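Tuesday, August 6, 2024

Back on the console all day, so my thumbs are mush and I'm typing this with the two fingers that still work. Suturing again! Gerrit had the tissue out by the time I got in and Nokuthula had already filled the whiteboard with her list, which was one word long and the word was KNOTS, underlined so hard she squeaked.

I know I wrote back in February that I'd never get used to driving the arms. Well, I'm kind of used to them now. You put your head in, you pinch the grips, and after a while you quit thinking "close left jaw" and you just close it. The trouble is that Skedon (yes, we're calling the new policy Skedon, Wian won the vote) learns from whatever I do, including all the fussy stuff. If I open and shut the jaws while I'm making up my mind, it opens and shuts the jaws. We watched a playback last week and I could see my own dithering in it. It was like hearing your voice on an answering machine.

So today's rule was: decide first, then move. Get the thread where you want it, open once, close once, go. I said it out loud for the first hour until Lesego asked me very nicely to say it in my head.
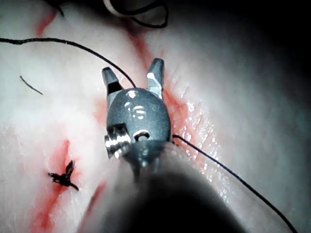
Page 185

New page, same pen, which is a small miracle.

The first knots of the day were okay. I leave the tails too long when I'm nervous and then trim them every which way, and Palesa says they look like squashed spiders. She's not wrong. But Nokuthula says a knot that holds is a knot that counts, so the spiders stay in the set. What doesn't stay is anything where I lose the thread and go chasing it. We had a long talk about that over lunch. Wian wants to keep the chases, he thinks Skedon needs to see somebody mess up and get out of it again. Gerrit thinks it'll just learn to chase. I went back and forth and ended up on Wian's side, mostly. If all it ever sees is me on a good day, what's it going to do on a bad one? We agreed to put the recoveries in their own folder and fight about it on Thursday.

Oh, and the numbers. We need 4000 clips for Nillix by the time the contract review comes up, and a clip is only one little piece (grab, pull, wrap, whatever), so it goes faster than it sounds. It still sounds like a lot at four in the afternoon.

The hard part for me is how much pull to put on. There's no feel in the grips at all. You have to read it off the tissue, how it bunches, whether the edges are coming together, whether the thread has gone straight on you. I've gotten better at it but I couldn't tell you what I'm looking at, and that's a funny thing when your whole job is showing somebody. Palesa tried to get me to talk through it while she took notes and I came out with "it goes sort of tight-looking." She wrote it down!

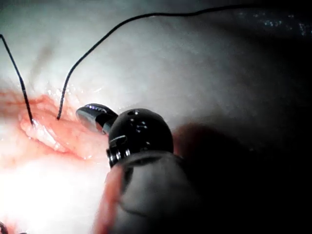 She read it back to me later in a very serious voice and I had to take my head out of the console.

After the break we swapped and Lesego drove for about 12 minutes so there'd be a second pair of hands in the data. She's left-handed and she comes at everything from the other side. It was lovely to watch, way calmer than me. I'm a little jealous. She also parks the tool she isn't using well off out of the way, and I never do, so that's going on a sticky note for tomorrow.

Wian stayed late to start the upload to Maluleke, which crashed twice, so he may be there still. I brought home the leftover samosas. Shoulders hurt. Must ask Gerrit about raising the armrests, I keep forgetting, and call Mom back.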